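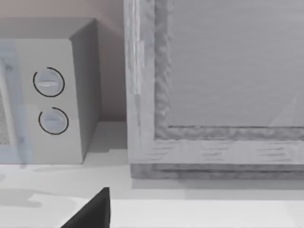 2 min read

Workshop > Benchtop Tips > Grippers & Controllers

29 April 2021
By the Plundley bench desk

Tips for comparing grippers on a kitchen job

Most gripper trials are done on foam blocks, and foam blocks are very forgiving company. If the job you have in mind involves a kitchen, try your fingers on kitchen things first, in simulation, where a snapped knob costs you a reset and a bit of pride.

Start with the round dials. A microwave with two of them, one over the other, is a mean little test. The part you want is the raised ridge across the middle, and a blunt wedge finger will happily slide off it all afternoon. Of the three we tried, the Dernen parallel jaws did best on the ridge, the Antunes soft pads hugged the whole knob and turned it by friction, and the Anach hook mostly admired it.

Set the starting angle before every run. If your model has plain rings around the dials with no numbers, there is no "high" or "defrost" to aim for, so write the target in degrees and log it. We spent much of March arguing over what "halfway" meant. Never again.

Put something bulky beside the appliance. A clear counter flatters every arm on the market. With a big panelled piece standing close on one side, you find out how wide your wrist is, usually by hitting it. Slow the approach, keep the elbow high and check the side clearance with the jaws open as well as closed.

Mind the greys. Grey knob, grey body, grey panel next door: camera tuning that looked brilliant on a bright orange test cube can go to water here. Move the light before you blame the controller. Soft shadows on a pale counter can also fool a cheap depth estimate into seeing a lip.

Change one thing at a time. Same arm, same controller, same start pose, new fingers. Swap the camera as well and you've got yourself a very long spreadsheet and no answer. We run 1000 tries per gripper overnight, and 2000 if two of them finish close enough to start an argument.

Score the boring failures separately. Slipped, missed, jammed and timed out make 4 columns, and they point at different cures. Slipping is usually the pad, missing is usually the camera calibration, and jamming is usually whoever set the grip force (check the name on the last commit, then be gracious).

Save the settings file with the results. "final_v7" doesn't count as a label.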